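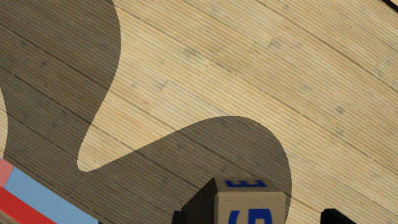 Could somebody please explain, a reader wrote in to ask us this month, why a robot program that finds a toy block perfectly well in plain light should lose track of the very same block the moment the arm leans over it and throws a shadow across the table? It's a fair question, and a nicely timed one, as the people at Fudovix have spent the better part of the winter on more or less exactly that.

4 min read

ZUVHOLM, Tuesday, January 28, 2020. The small software firm Fudovix, which regular visitors to this page will remember from our piece on its warehouse scheduling tools, has put out version 2 of Uvanico, its package for planning and checking the movements of robot arms. The new version can be downloaded from today, and the headline change is in how the program decides where things are on a table while the arm's own shadow is falling on them.

The old Uvanico looked at the table once, before the arm set off, and trusted what it had seen. That worked nicely as long as everything stayed put and the light stayed even, but it left the program more or less guessing during the last stretch of a reach, when the fingers are coming down and the surface underneath has gone half bright and half dark. If the first look was off by a little, the fingers came down off by a little too, and with a small cube a little is plenty.

The new one keeps looking. A part of the program that the firm calls Vũ (it started as a side project and kept its working name, which we were rather pleased to hear) knows the shape of the arm and where each joint is at every moment, and it knows where the light comes from. From those it works out where the shadow ought to land, and it hands that outline to the part that finds objects, so that a dark edge sliding over the wood grain isn't taken for the edge of something that could be picked up. Knots and seams in the boards used to cause trouble of their own, by the way, and the firm says the same change has quieted those down as well, although that wasn't what it set out to do.

All of this has been worked on in simulation, in a made-up room with a white arm at the end of a long table and small cubes with letters and numbers on them. The letters and numbers do a real job here. They give the program something to read when it needs to tell one cube from its neighbor, and they show which way up a cube is lying, so the planner can choose its approach before the fingers get anywhere near.
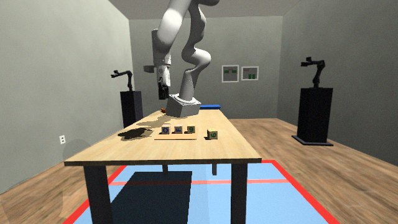

The firm ran the same set of 3000 simulated pickups through both versions, with the cubes shuffled to new places each time and the light moved from side to side. Under the old version, 1660 of them ended with the cube missed or dropped, a figure the release notes print without any softening at all, and good for them. Under the new version it was 153. Most of those that remain have to do with cubes standing so close to one another that there isn't room for a finger to go down between them, and for that the planner would have to learn to nudge things apart first. It can't do so yet, though the notes list it as the next job.

There is a price, of course. Looking all the time takes more computing than looking once, and people with older machines will probably notice that the arm pauses a touch longer before it closes its fingers. A setting called "shadow check" lets you choose how often the outline gets worked out again, and if your lighting is soft and comes from everywhere at once you can switch the whole thing off and be no worse off than before. We'd suggest leaving it alone for the first few days, just to see how it behaves at its ordinary setting, and only then starting to fiddle.

Anyone who would like to try it without owning a robot (and that is most of us, this writer very much included!) can do so, as the simulated room comes with the download, table and cubes and all. You can move the lamp and swap the cubes about, and there's a lovely viewer that draws the predicted shadow as a thin line over the camera view, so you can sit there with a cup of coffee and watch the line and the real shadow slide along together. We lost most of an afternoon to it and don't regret a minute.

Tests on real arms come next. Fudovix plans to begin those at its own workshop in Zuvholm, and it is quite open about the fact that real lamps flicker, real tables get scratched and windows let the sun in whenever they please, so the figures may well look less rosy to begin with. The firm says it will publish the results either way. Owners of the first version get the update free of charge, and saved plans from it should open in the new one as they are, except for those that use the old single-look camera step, where you'll be asked once whether to convert them.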